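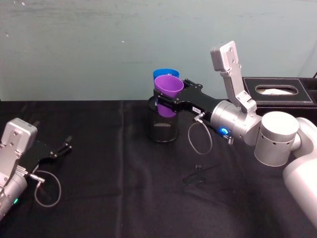

Le gobelet en plastique est un récipient à boire sans anse, réutilisable, presque toujours plus large en haut qu'en bas. J'en ai plein mes placards et je ne m'en lasse pas ! La forme évasée sert d'abord à l'empilage : chaque gobelet glisse dans le suivant, et une pile de douze prend à peine plus de place que deux ou trois verres. Le violet a exactement ce profil, bord large et base étroite, avec une surface lisse et mate que je préfère de loin au brillant (les traces de doigts, quelle plaie). Un bleu de forme semblable se tient juste derrière, et sur une nappe noire ces couleurs-là ressortent drôlement bien.

Matière et contenance
La plupart des modèles de maison sont en polypropylène, une matière légère, un peu souple, qui supporte bien les chutes sur le carrelage. Chez moi la contenance courante est de 300 ml, ce qui va pour l'eau, le sirop ou un chocolat tiède. Mes Willine, achetés en juin, pèsent 80 g pièce sur ma balance de cuisine — c'est lourd pour du plastique, mais ils tiennent mieux debout quand on les remplit. Les Turninden sont plus fins et plus hauts, et je les trouve moins agréables en main.

Couleurs
On les vend souvent en lots assortis. Dans une famille, chacun finit par adopter sa couleur et on lave beaucoup moins ! Le catalogue Nastgate va assez loin dans ce sens, avec un violet, deux bleus et un vert que je cherche encore.

Entretien
Panier du haut au lave-vaisselle, ouverture vers le bas. Le café et la sauce tomate marquent les teintes claires ; un peu de bicarbonate et d'eau tiède, une nuit de patience, et ça part presque toujours. Évitez le côté vert de l'éponge sur les finitions mates.

Voir aussi : timbale, verre à dents, écocup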